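Search products Search Go Clear

Last updated 2024-10-14

Premari Wipe-Clean Table Cover, Marble

I'll start with the thing most of you email me about. Yes, this is the heavy version, and yes, it comes flat. The first batch went out folded and the creases took weeks to relax, so Shuzhen Qian (who runs our packing bench and has very strong feelings about cardboard) moved everything onto flat boards. You'll get a big awkward parcel. Please don't roll it up to get it through the door — turn it sideways and it'll go through fine.

I've been selling table covers out of the Sodville shop for longer than I like to admit, and for most of that time I wouldn't stock marble patterns at all. The cheap ones have veins so dark they look like road maps, and the same squiggle comes back every foot or so. The Premari is the first one I wanted in my own kitchen. White background, soft gray veins, and a finish that doesn't throw the ceiling light back in your eyes while you're eating your cereal.

What you're getting

It's a smooth vinyl top with a soft felt-like backing. The item number is 2044 for the standard cover and 2327 for the same cover with rounded corners. If you have little kids running past the table, get the rounded one! The corners are the part that catches on sleeves and backpack straps, and once a corner has been bent back a few times it never really sits down again.

We cut to size for free. Send us your length and width in inches and tell us whether you want it flush with the table edge or hanging over. Measure the table itself, please, and not the old cloth. Old cloths shrink and stretch and lie to you. If your table has leaves, measure with the leaves in, and then decide if you really want to store a cover that size the rest of the year. A lot of people end up ordering two. 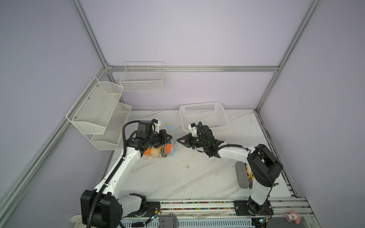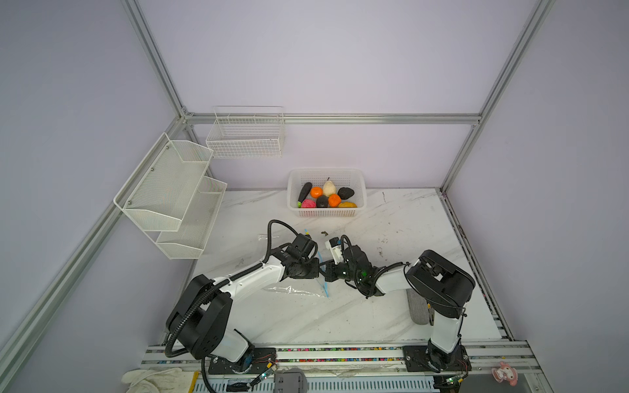
White marble pattern with gray veins, against pale lavender walls.

Living with it

I've had mine on the breakfast table since June. Coffee wipes off. Tomato sauce wipes off if you get to it the same evening, and leaves a faint orange shadow if you don't, which I got out with baking soda and a damp cloth and some patience. Ballpoint pen is another story. My nephew did his homework on it without a pad underneath and I can still read part of a long division problem when the sun comes in low.

Hot pans are a no. Use a trivet. I know the word "marble" makes people brave, but it's vinyl, and a pan straight off the stove will leave a ring that I can't fix and can't refund. Warm plates and mugs have been fine for me.

For everyday cleaning I use dish soap and warm water, wrung out well. Skip anything gritty, and skip bleach sprays too. Dark scuffs from the bottoms of pots or appliances will show up on a white cover sooner or later. Most of mine came up with a plain pencil eraser, a tip from Ultan McGrath, who buys these for his sewing classroom and goes through more of them than anybody.

Picking between this and the Adby

We also carry the Adby, which is thinner and costs less. If you want something for a birthday party or a weekend of pumpkin carving, buy the Adby and don't feel bad about it. It comes in plain white and a pale check, no marble. For a table you use every day I'd go with the Premari. It's heavier, so it stays where you put it, and you won't be straightening it every time somebody stands up.

Colors

White marble is the only one in stock right now. Sihan Xue has been pestering the supplier for a green version and I've seen one sample, which was a bit too close to toothpaste for me. We'll see.

Ordering and returns

Uncut covers can come back within six weeks if they're clean. Cut covers can't, so check your numbers twice before you send them (and then once more, if you're anything like me). Cutting adds a day or two before we ship. If you're ordering for a restaurant or a school, ask for Oranuch Rojanasak, and tell her the table sizes up front so she can lay out the cuts together and save you some money.

Leftover strips are free at the counter while they last. They make very good drawer liners.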